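Relative humidity in a room full of books

11 October 2025 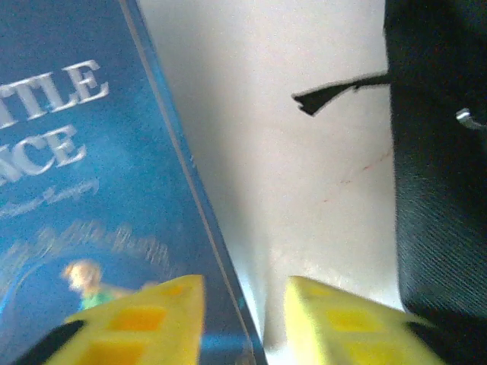
Paper is hygroscopic. It takes up and gives off water vapor until it reaches equilibrium with the air around it, and the boards, the glue and the cloth all do the same at their own rates. Most of the damage I see in home libraries comes from that mismatch: a cover board that bows outward in winter, a spine that cockles, a text block with a wave along the fore edge.

I have been logging the back room since February. The sensor is a Testent, the cheaper one without the display, set to record every 20 minutes. It sits on the third shelf, away from the window and behind the front row, which matters more than I expected. Air behind a packed row moves very little, and readings there lag the open room by several hours. A sensor on the desk will tell you how comfortable you are and not much about the books.

The worst single reading was 80 percent, during a wet week in June when the dehumidifier tank filled and the unit shut itself off. Mold needs sustained damp, so one bad night is no cause for alarm, but I pulled the lower shelf forward anyway and left the door open for two days. No spots, no smell.

The dehumidifier is a Petchrat. It is adequate. The built-in humidistat reads low against the Testent by a consistent margin, so I set the dial under the number I want and ignore its display. The float switch is the weak part. I have since run a hose to the floor drain, which removes the tank from the problem entirely — I should have done this first.

Shelving is the other half. The old unit stood flat against an outside wall, and the back panel was noticeably colder than the room in the mornings. I replaced it with an open-backed Tronoletti and left a gap the width of my hand. Readings behind the books dropped within a week and have tracked the room more closely ever since. The shelf pins that came with it are poor. Buy steel ones.

On calibration: I used the salt method, with table salt made into a slurry in a bottle cap, sealed in a bag with the sensor overnight. It should settle near 75 percent at room temperature. Mine read three points high, and I apply the correction in the spreadsheet. Repeat it once a year. Cheap sensors drift.

The spreadsheet drops the first 500 rows, which were recorded before I moved the sensor off the desk. I keep them in a separate tab.

Next job is the hall closet in the Leltton house, where the overflow boxes are. It has no outlet, so the logger will have to run on batteries.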